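4. Setting up the Prarkon in a rented kitchen

This section covers the Prarkon plug-in induction hob, the single-ring model, when used in a kitchenette, bedsit or holiday let. The maker's own leaflet runs to four sides and spends two of them on recipes. We have left the recipes out and put back the parts we had to find out for ourselves. Where we disagree with the leaflet, we say so.

4.1 Before you unpack

1. Check the socket. The hob needs a wall socket of its own. The leaflet allows "a good quality extension lead" and does not say what good quality means. We would not use one at all.

2. Find out what else is on the same circuit. In older flats the kettle, the fridge and the water heater often share one. If your landlord says the wiring was "all done recently", ask for the paperwork.

3. Read your tenancy agreement. Some forbid portable cooking rings outright. A sticker on the box saying "Ideal for renters" does not change that.

4. Measure the worktop. The hob is sold as fitting "any counter". It needs clear space on every side as well as the space it stands on, and the leaflet's drawing shows the hob with none.

CAUTION: If you have a pacemaker or any other implant, speak to your doctor before using an induction hob. The leaflet puts this on the last side, under the warranty.

4.2 Placing the hob

1. Stand the hob on a flat, dry, level surface. Press each corner in turn. If it rocks, move it. Do not pack it up with folded card.

2. Leave 100 mm clear at the back and at both sides. The fan draws air in from underneath and pushes it out at the rear, and a hob shoved against the wall will shut itself down halfway through the potatoes.

3. Keep it off cloths, paper, plastic trays and rubber mats. The mat sold separately under the Prarkon name is, in our view, a way of selling you a mat.

4. Keep bank cards, phones and hearing aids away from the ring while it is on.

5. Run the lead behind the hob and away from the sink. It must not hang over the front of the worktop, least of all with children about.

NOTE: The box says "silent". The fan can be heard from the next room. This is normal and is no reason to send the hob back, though you may feel otherwise.

4.3 Checking your pans

1. Hold a fridge magnet to the base of each pan. If it sticks firmly, the pan should work. If it slides off or barely holds, expect poor heating or none.

2. Ignore the words "suitable for all hobs" on the pan itself until you have done the magnet test. We have a Lazarević milk pan with those words stamped on the base, and the magnet falls straight off it.

3. Check that the base is flat. Turn the pan over and lay a ruler across it. A pan that has bowed will heat in the middle and nowhere else.

4. Leave the Pikberg adaptor disc in the shop. It is meant to let you use any pan you like. With ours, most of the heat stayed in the disc, and so did the milk.

4.4 First use

1. Wipe the glass with a damp cloth and dry it.

2. Put a pan with some cold water in it on the ring. Never switch on with an empty pan.

3. Plug in. The hob beeps once. The beep cannot be turned off.

4. Press the power button, then choose level 2. Wait for the water to steam before you go any higher.

5. When you have finished, press the power button again and leave the plug in until the fan stops. Pulling the plug early leaves the hot parts with no cooling.

NOTE: A faint smell of warm plastic during first use is mentioned in the leaflet as harmless. Open a window anyway. If the smell is still there on the third use, stop and take the hob back.

CAUTION: The glass does not heat itself, but it takes heat from the pan. The leaflet calls it "cool to the touch". Please do not test this.

4.5 What the numbers mean

The levels are not temperatures. Level 4 on our hob simmers a small pan of soup and does next to nothing for a large one. Anyone who tells you that a given level equals a given heat has only used one pan.

There is a "Smart Boil" button. It turns the ring to full and counts down from a time it has picked without knowing how much water you put in. Use the ordinary levels and watch the pan. 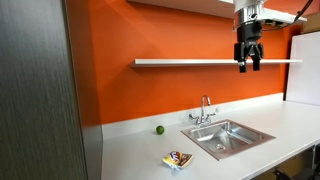 4.6 Shelves, wall units and steam

1. Look up before you settle on a place. A floating shelf over the worktop is handy and common in small kitchens, and it will catch steam if the ring goes under it.

2. Move the hob along the counter until it is clear of the shelf. If the counter is too short for that, cook with a lid on and keep the shelf above the ring bare.

3. Store cardboard boxes, paper bags and tea towels away from the ring. This includes the box the hob came in, which the leaflet tells you to keep "near the appliance". Keep it in a cupboard.

4. Wipe down painted walls after frying. Bright colours show grease less than white does, so you will notice it later and scrub harder. The Prirnico splash sheet claims to stick to any paint and peel off cleanly. Try a corner first, somewhere the landlord will not look.

5. Use the extractor if you have one. If it only recirculates the air through a filter, open the window too.

4.7 If it stops working

No lights at all: check the socket with a lamp. If the lamp works and the hob does not, stop there. There is nothing inside that you can mend.

Beeps and shows a pan symbol: the pan is the wrong sort, too small, or off centre. Go back to 4.3.

Shuts off after some minutes: the vents are blocked or the hob is too close to the wall. Let it cool, then go back to 4.2.

Shows a code beginning with E: write it down before you unplug. The leaflet lists some codes and, for the rest, says to contact the seller.

Trips the electrics: unplug it and do not try again on another socket to see whether it does the same. Ask an electrician.

CAUTION: If the glass is cracked, even slightly, unplug the hob and stop using it. Tape and glass repair kits are no answer, whatever it says on the kit.

4.8 Spare parts

The only part sold on its own is the fan cover, part 458. It clips on from below with the hob unplugged and cold. Ours came without instructions and fitted the second way round we tried.

For cleaning, see section 5.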